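Wirnbridge Boot and Shoe Care

The Lurkow Rubber Balm, 9 oz tin

In stock. Ships from our workshop within two working days.

If you have ever pulled your rain boots out of the hall closet in April and found them gone chalky and stiff, with those fine little cracks starting at the ankle, then you already know why we make this balm. Rubber dries out. It dries out in the sun, it dries out next to the furnace, and it dries out fastest of all in the trunk of a car, where I'm sorry to say mine lived for years. The Lurkow balm is a soft, pale paste that you rub in by hand, and it brings back the give in the boot and a good deal of the shine too.

We've been making it in the same back room since we opened, and the recipe has changed only once. The first version had a little more wax in it and took forever to warm up in your fingers (my mother-in-law used to set her tin on the radiator before breakfast). Wim Bosman reworked it for us over one long winter, and what he came up with spreads easily straight from the tin, even in a cold garage. We make it in batches of 500 tins, and when a batch is gone there's usually a short wait for the next one, so if you see it in stock and you've been thinking about it, go ahead!

How to use it

Start with a clean boot. Warm water and a drop of dish soap will do for most mud, and an old toothbrush is just the thing for the tread. Let the boots dry all the way through, inside and out, and give them overnight if you can stand to wait. Then take up a bit of balm about the size of a hazelnut and work it in with small circles, starting at the toe and going up the shaft. Leave it for 16 minutes or so, long enough for a cup of coffee, and buff off whatever hasn't soaked in.
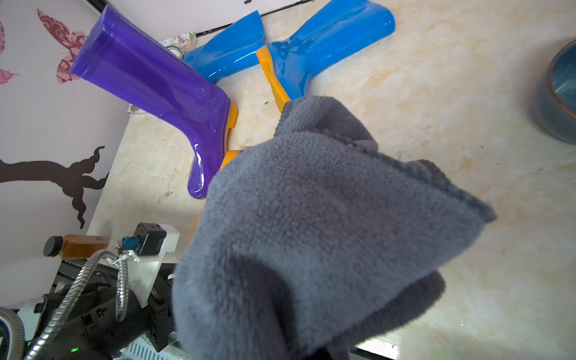 For buffing we like a plain microfiber cloth with a bit of loop to it. Paper towels leave lint, and I've had poor luck with old T-shirts, which seem to push the balm around more than they pick it up. Wash the cloth by itself in hot water and skip the fabric softener. It'll last you a good long while.

How often

Twice a year is plenty for boots that see a normal amount of rain. If you garden or keep animals and you're in your boots every day, go for once a month through the wet season. Children's boots get outgrown before they ever have a chance to crack, but a rub before you hand them down to the next cousin is a kind thing to do.

What it works on

Natural rubber boots, overshoes, rubber-bottomed duck boots (just the bottoms, please) and most garden clogs. On clear or tinted plastic boots it won't soften anything, but a very thin coat does help with scuffs. Try it on the heel first. Keep it off suede, canvas and the soles of anything, as it will make them slippery.

From our customers

"I did my whole family's boots on a Wednesday evening and had more than half the tin left. Smells faintly of oranges." Živko Stan, Oleck

Details

Net weight: 9 oz
Tin: screw top, recyclable
Scent: light citrus
Storage: cool and dry, lid on tight
Also available: Ertürk horsehair brush, Lurkow refill pouch

We sent out our 3,000th tin this spring, and we're still packing every order by hand. If yours arrives dented, write to us and we'll send another.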